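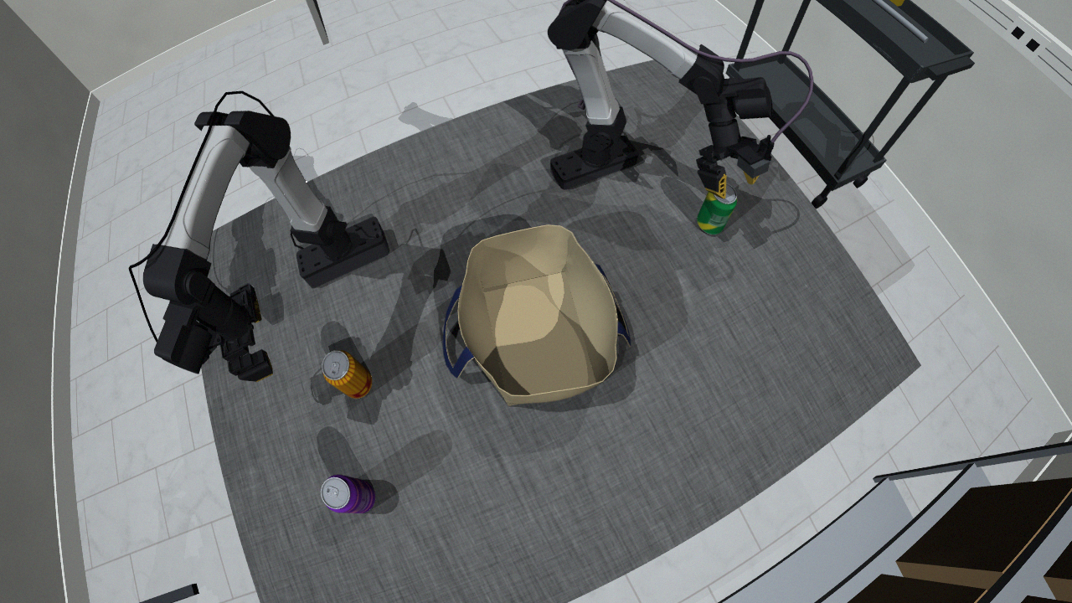 Mardi 26 octobre 2021

Bon, je vous avais promis le compte rendu de la boucle de Korar, le voilà enfin ! Je l'ai faite dimanche, toute seule, avec mon vieux sac et mes chaussures pas encore remises de l'été dernier.

Pour y aller, on quitte la départementale juste après Gravlow, on passe le petit pont et on monte jusqu'au parking du haut. La route est étroite, avec des nids-de-poule (j'ai croisé un camping-car dans le dernier virage, grand moment de solitude). Le parking est gratuit, mais il se remplit vite. À neuf heures il restait 2 places, et j'ai pris la moins plate, évidemment.

Le sentier part derrière le panneau du parc. On entre tout de suite sous les hêtres et en ce moment c'est une splendeur, tout est roux, ça craque sous les pieds, ça sent le champignon. La montée est régulière, 594 mètres de dénivelé jusqu'au col, jamais vraiment méchante sauf les lacets avant la fontaine Marinescu. Là j'ai soufflé comme une locomotive. La fontaine coulait à peine, alors prenez de quoi boire dès le départ.

Au col, surprise, plus un arbre et un vent à décorner les bœufs. J'ai mangé mon sandwich accroupie derrière un rocher, bonnet sur les oreilles, avec toute la vallée devant moi. On voit le lac de Mumovov tout au fond quand il n'y a pas de brume - j'ai eu cinq minutes de ciel dégagé, puis rideau.

Pour la descente, deux possibilités : revenir par le même chemin, ou continuer sur la crête et redescendre par les anciennes bergeries. J'ai choisi les bergeries. C'est plus long, le balisage jaune est bien effacé par endroits et je me suis trompée une fois, à la clôture (il faut la longer par la gauche, moi j'ai pris à droite et j'ai fini dans les ronces). Mais quel calme ! J'ai vu des chevreuils filer dans la pente et pas un seul promeneur jusqu'à la piste forestière.

Comptez 5 heures avec les pauses, un peu plus si vous photographiez chaque tronc moussu comme moi. Les chiens sont admis en laisse. La route du haut ferme en décembre, à la première neige, et après il faut partir du village, ce qui rallonge sérieusement.

La prochaine fois je tente le tour du lac. Si quelqu'un l'a déjà fait dans le sens des aiguilles d'une montre, dites-moi en commentaire si le passage du barrage est ouvert !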